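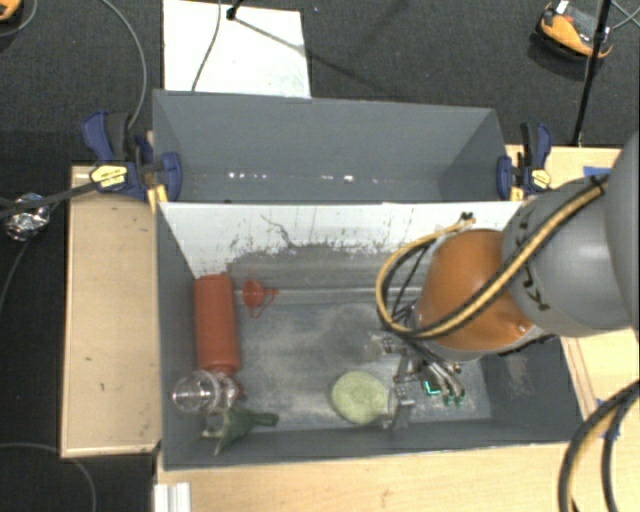 1/6 Grasp planner release, May
The Brirkurer manipulation software group has published version 3 of its bin-picking planner. This thread sets out the main changes for partner sites.

2/6 Perception
The segmentation model has been retrained on 4,000 labelled bin views. Clear plastic remains the most difficult class. A transparent vessel lying on its side next to a red bottle is still split into two objects more often than we would wish, and work on this continues.

3/6 Planning
Candidate grasps are now checked against the bin walls before they are ranked. Items resting close to the front wall, such as a round sponge-like disc or a funnel, were previously offered grasps which the arm could not reach safely. These are now rejected at an early stage.

4/6 Control
The hose loop at the wrist is now included in the collision model as a swept volume -- a request first made by the team at Udstead. Sites with a different hose routing should edit the volume before running the arm at full speed.

5/6 Testing
The release was assessed over 2,058 pick attempts. Of these, 141 were stopped by the planner before contact. Logs for all stopped attempts are provided with the replay tool, Preltus, and may be stepped through one at a time.

6/6 Support
Configuration files from version 2 will not load and must be converted with the script supplied. Questions on the release should be addressed to Kumudini Dissanayake, who maintains the planner. Faults in the camera calibration should be reported through the Kodikara tracker.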